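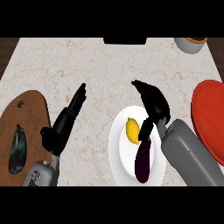
Karine Melnyk told me in June that if a payment reader says "approved" while the network is down, then somebody is lying to somebody, and my report had better say who. I've had that sentence taped inside my notebook ever since, so I may as well start with it.

Tapping While Offline: What a Campus Snack Counter Does When the Network Drops

What I set out to do

My project is on contactless payments when the reader has no connection. You tap a phone or a card or a ring, the reader beeps, you walk off with your muffin, and the bank hasn't heard a thing yet. The reader keeps the payment in its memory and sends it in later. The people who sell readers call this offline acceptance, or store and forward, and it was in the settings menu of every reader I tried, usually a few screens down.

I got interested because the snack counter in Lévesque Hall is in the basement, and the signal there is terrible (it used to be a boiler room, so the walls are thick). I worked there all last year. When the connection dropped we were supposed to say "cash only," and then watch the whole line put their muffins back. It happened at lunch more than any other time, when everybody upstairs was on the same wireless network, and it made me so mad that I picked it as my topic before Reet Venckus had finished explaining what the topics were supposed to be.

So my questions were pretty plain. How often would offline payments get used if we turned them on? How many of them would bounce once the reader got back online? And would customers notice any difference at all?

The setup

We used one reader, a Cekton countertop model, on loan from the department. It takes chip and tap but no swipe. The payments went over the Netinell service, which is what the campus already has a contract with, so I didn't have to set up an account or get anyone to sign for one. I am very grateful for this. I have seen the forms.

Offline mode has a ceiling for each sale. I set ours at $40, which is way more than anyone spends on snacks, but Harvey Petrenko wanted club orders to be able to go through too. Anything over the ceiling had to wait for a connection. There is also a time limit on how long the reader will hold on to a payment before it gives up, and I left that at a day.

The reader writes its own log, but the log is awful. It gives you a time, an amount, a status code, and a string of letters that might as well be soup. I wrote a little program called Plurnosex (please don't ask, it was late and the good names were taken) that pulls the log off the reader every night and sorts it into a spreadsheet: online, offline and later cleared, offline and later declined, and canceled by the customer. No card numbers are in there. The reader swaps each one for a token before it writes anything down, so I couldn't have tracked one person's muffin habit even if I'd wanted to.

The first version of Plurnosex had a bug that I should own up to. The reader stamps an offline payment with the time of the tap, and then stamps it again when it gets sent. I was reading both stamps as separate payments. For the whole first week I thought offline sales were through the roof! Diane Bélanger looked at my chart and asked why we'd sold more iced tea than we had bought. I fixed it that night, reran the old logs, and threw out the chart.

What happened

Over the whole trial we logged 569 taps. Of those, 297 went through while the reader was offline, so more than half. I had guessed it would be a small slice, maybe a bad hour here and there, and I was really wrong. The connection was dropping all the time for a few seconds, and when you're working the counter you don't see a few seconds, you only see the long ones where the line starts to grumble. The reader saw all of them.

After the reader got back online, three of the offline payments were declined. One was for a coffee, one was for a coffee and a granola bar, and one was a club order that was pretty close to the ceiling and hurt a lot more than the other two. There's no way to go find the customer, and that's sort of the whole trade. The shop eats it. I wrote "the shop eats it" in my first draft and Leena Kauppinen asked me to put it more formally, so: the merchant carries the risk of any offline payment that the bank later refuses. (I still like mine.)

I want to be careful here, because a snack counter on a campus is about as gentle a place to try this as you could ask for. People come back every day, the amounts are tiny, and nobody's going to plan a heist around a banana. A store selling headphones would have a different list of declines, and I don't have any numbers for that.

Phones, cards, and the rings

Something I didn't expect to write about was the difference between the things people tapped with. The reader's log marks whether a tap came from a plastic card or from a device, and a device can be a phone or a watch or one of those payment rings. I can't split those up any further.

What I can tell you from standing there is that ring people are slow. They aren't slow people, it's just that the spot you have to hit on our reader is small, and a ring has to be turned so the chip part faces down. A lot of them knocked their knuckles on the screen a couple of times first. When the reader was online a missed tap was no big deal. When it was offline, our model took a beat longer to show its message, and people would pull their hand back too soon and have to start over. I started saying "hold it till the beep" to everyone, out loud, all shift, and I said it to my own mother at a gas station over the break.

Some cards wouldn't do offline at all. That's decided by the bank that put out the card, and the reader simply says it needs a connection. It feels random if you're the customer, since your friend just paid with a card that looks the same as yours. I made a small sign for the counter, which said SOME CARDS NEED A SIGNAL, SORRY. It got a few laughs and I think it helped.

Who is lying to whom

Back to Karine's sentence. Our reader's screen says "approved" for an online payment. For an offline one it also says "approved," in the same letters with the same beep. The only difference is a small icon in the corner of the cashier's side. The customer can't see it and half the cashiers didn't know what it meant, me included until I read the manual.

I asked customers about this with a short card by the napkins. I didn't get enough cards back to make a chart from, so please take this as chatter. Most people who filled one out thought "approved" meant the money had moved. A couple of them said they had seen a charge turn up the next day and wondered if they'd been charged twice. One person drew a very nice frog.

My own feeling is that the screen should say "accepted" when it's offline and keep "approved" for when the bank has said yes. Harvey thinks no customer will ever spot the difference, and he could be right, but the cashier would, and the cashier is the one who gets the question. The setting for changing that word isn't open to us on this reader. I wrote to Netinell's help desk to ask and got a reply with a link to the page I'd already read.

What I'd do differently

I would log the signal itself. I only know the reader was offline when someone tapped. If nobody bought anything during an outage, it isn't in my data, so I can't say how bad the basement is overall, only how bad it was at the moments people were hungry.

I would also set a lower ceiling from the start and have club orders go through a different way. One decline near the top of the limit wiped out a lot of coffees' worth of profit, and I could have seen that coming with a pencil.

And I'd train the cashiers first. I did it in the middle, on a slow afternoon, with the reader unplugged from the network and everyone taking turns buying the same pack of gum. It was really fun - and it took less time than my explanation of it. After that the "is it working?" texts I'd been getting during class pretty much stopped.

Where it stands

The counter has kept offline mode on, with the ceiling brought down. Reet has asked for the Plurnosex code so next year's group can run it on the reader in the print shop, which has its own connection trouble, and I've promised to write proper comments in it before I hand it over. The bit that matches up the two time stamps is the part to read first. The spreadsheet template goes in the same folder, and the blank customer cards are in the drawer under the register, behind the straws.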